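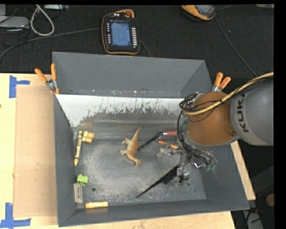
The KUKA arm at the bin, with the toy dinosaur between the left wall and the gripper.

Planner notes, 11/21/19

The Wimesel grasp planner now runs as a separate process from the arm controller. Bleddyn Nicholas completed the split and has moved the settings into one file. Each planning call samples 2000 candidate grasps, discards those that would bring a finger into a wall, and passes the best 8 to the motion check. The time limit for that check is 40 milliseconds per candidate.

Long items close to a wall remain the main source of rejected plans. A revised wall margin will be tested in January.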